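Ciltus Automation Notes
Filed under: Lab Updates / Grippers & End Effectors

Gripper comparison, part 2: holding tools by the handle

In January we reported parallel-jaw results for boxed goods. Most of the replies asked about tools, and in particular about thin handles held at one end while the other end pushes against something. Wenceslao Sandoval and Vesela Tomić have been running that comparison on the two-arm station, using sweeping as the test task. One arm holds a brush, the other holds a dustpan, and the objects between them have to end up in the pan.

Sweeping is an awkward load case. The brush handle acts as a lever, so a modest force at the bristles becomes a large moment at the fingertips. The pan has the opposite problem: it needs very little grip force, but its leading edge has to stay flat on the table. A few degrees of roll at the wrist opens a gap on one side, and anything soft or flat goes under.

Two sets of fingertips were compared. The Sistum tips are flat pads with a molded rubber face. The Tonley tips have a shallow V-groove cut along the closing direction, with a harder insert. Both were mounted on the same gripper bodies, with the same closing speed and the same current limit. The controller was the Zepeda unit we have used since the beginning of the series, running one position loop per arm and no force feedback at the wrist.

Each session starts with the brush already gripped upright and the pan set down flat, and the objects are placed by hand between the two. The tape grid gives the operator a repeatable start position without a printed template. It also makes drift easy to read off afterward, as the pan edge is set parallel to a tape line before the first stroke.

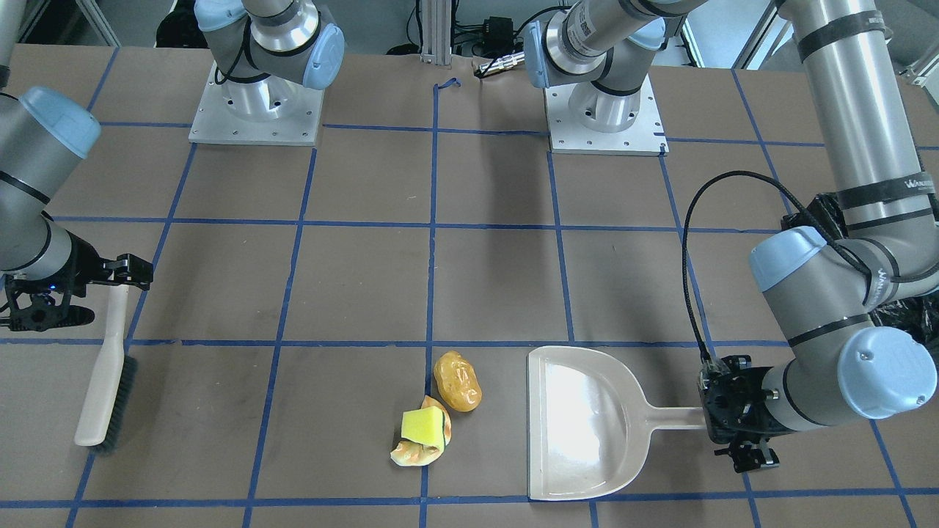 Objects were picked for shape and surface. A glossy potato-shaped toy rolls unpredictably and tends to leave the stroke path early. A crumpled pastry-like toy catches in the bristles. The sponge has high friction on the table and is the one most likely to twist the brush in the fingers. Stacking the sponge on the pastry toy was Vesela's addition, and it raises the load at the start of the stroke.

We logged 246 strokes across both sets of tips. On the brush, the V-groove held its angle better through the stroke. The flat pads let the handle pivot during the first part of the push, after which it usually settled and stayed put. Raising the current limit reduced the pivot but left marks on the plastic, and we went back to the original setting.

On the pan the order reversed. The groove touches a short, straight handle along two narrow lines, and small errors in approach angle went directly into roll. The flat pads tolerated the same errors. Levente Kerekes suggested a mixed setup, grooved on the brush arm and flat on the pan arm, and that is the current configuration.

One controller note. With the default settings, the pan arm began its hold 700 ms after the brush arm began its stroke. The cause was a queued gripper-close command that blocked the motion thread. Unai Toledo moved gripper commands to a separate thread and the delay is gone. Anyone running Zepeda firmware 2 with two arms should check for this before blaming the fingertips.

Next issue: wrist compliance on the pan side, and whether a spring-loaded mount can replace the angle correction we now do in software. Questions about the test procedure go to Abundio Tovar at the lab desk.

Get Automation Notes in your inbox. By subscribing you agree to receive email from Ciltus. You can unsubscribe at any time.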